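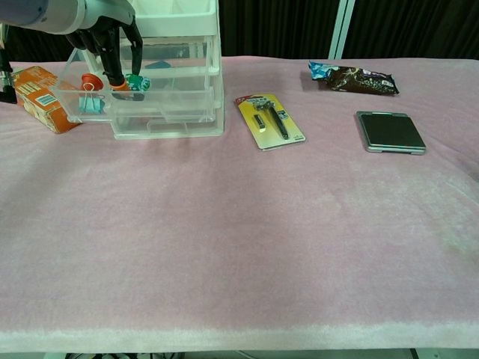

Etness House Residents' Group
Minutes of the June meeting, common room, 7.15 pm

Present: Priya Whitfield (chair), Manolis Tsoukalas, Jalen Oyelaran, Rochelle Lindqvist (minutes)
Apologies: Amos Holloway

1. Minutes of the last meeting
Agreed, with one correction. The spare key is held at flat 2 and not at the Malach Road office.

2. Small items and the drawer organiser
Manolis reported on sorting the odds and ends left in the common room. The clear plastic organiser is to stay on the table with the pink fleece cloth. Jalen asked whether the drawers should be labelled. Priya thought labels would peel and that people can see through the sides anyway. Left as it is for now.
Binder clips and other stationery to go in the pull-out drawer at the bottom. Small loose things to go in the open compartment on top until claimed.
Rochelle asked that the drawer be pushed back in after use, as sleeves catch on it.
The razor still in its pack is to be offered on the noticeboard. If not claimed by the next meeting it goes in the box for the Matar Street collection.
Wrappers and empty packaging are to go in the bin and not be left on the table. Manolis to check whether anyone wants the orange cardboard box before it is flattened for recycling.
Action: Manolis (box), Jalen (notice).

3. Money
Balance stands at £807. The cupboard shelving came to £432, paid. Priya proposed setting aside up to £100 for storage and cleaning things over the summer. Agreed. Receipts to Rochelle please, with the flat number on the back.

4. Back door
Still sticking. Steven from the letting office has been rung twice and has promised to send a joiner. Amos had written to say he would plane it himself if nothing is done. Priya to ask him to wait.
Action: Priya.

5. Any other business
Jalen has a kettle to give away. Rochelle would like the windows opened before meetings.

Meeting closed at 8.05 pm. Next meeting same time and place, Manolis to bring milk.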